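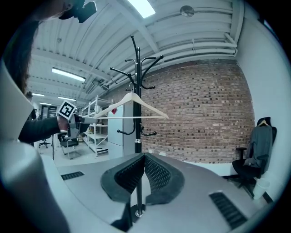
How do you teach a machine to hang up a coat?

You take the gray grippers in your own two hands and you do the job yourself, over and over, starting with the hanger, and you let the machine study what your hands did.

March
By Natsumi Furukawa

Lo had been told the number on her first morning at Stamside, and she had laughed, thinking it was a joke to settle the new people in. It was 3957. That was how many times they wanted a hanger put on the rack or taken off it before Vilum, the robot the whole room was waiting on, would be trusted to try it alone.

By the time she passed 1000 she had opinions about hangers. She liked the wooden kind (her grandmother had kept them for church clothes, and woe to the child who put a school sweater on one), and she had found that if you came at the bar gently, from the end, it would swing toward you a little, the way a gate does when it knows you.

"You're talking to it again," said Zeveo, who sat out of her way with his coffee.

"I'm talking to Vilum," she said. "He'll hear it later, in my wrists."

Zeveo thought about this for a good long while, being a man who gave most things a good long while, and then he asked whether she would mind doing the next few slower, the way you would show a child.

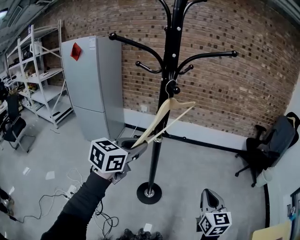 The left hand takes the low end of the hanger.

So she did them slower. She thought of her grandmother's hall, and of being lifted up by the waist to reach the hook, and of the old hands that had closed over hers and guided them without a word. She let the gripper wait a moment before it closed. She did it 3 times like that, and on the last one Zeveo put down his coffee.

"Keep that one," he said, and she reached for the hanger again.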